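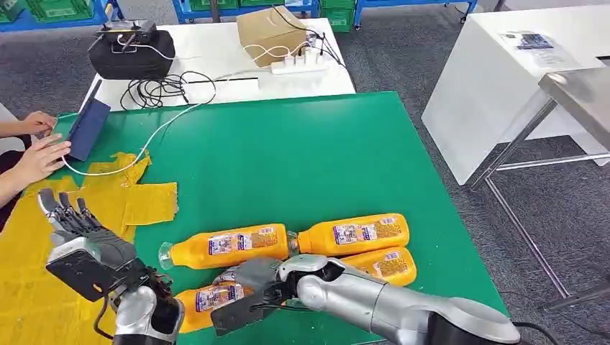
Jondora opens orders for its two-armed bench robot

July 10, 2020

I've been nagging Jondora for a look at their new bench robot since January, and this week they finally put it on sale, so I got the train to Jalville to see it.

The kit is called the Zirnix and it's meant for small packing firms that can't stretch to a full production line. You get two arms, and the clever bit (to my mind, anyway) is that they don't have to match. One can have a five-fingered hand and the other a plain two-finger gripper, and you pick which goes where when you order. Handling bottles is the job they're keenest to talk about.

You can't buy it outright yet. It's rental only, at £1,887 a month with a minimum of 6 months, and set-up is another £903. Not pocket money! Nathalie Bergeron, who runs sales, told me that covers training for two staff and a phone line that's answered at weekends too.

I also rang Vernon Chisholm at Dhillon, who bottle fruit drinks up the road and have put their name down for one. He likes the price but wants to know how it copes with labels that scuff easily, and I'd quite like to know that as well.

Orders are open now through Jondora's sales office, with the first deliveries going to firms near Jalville.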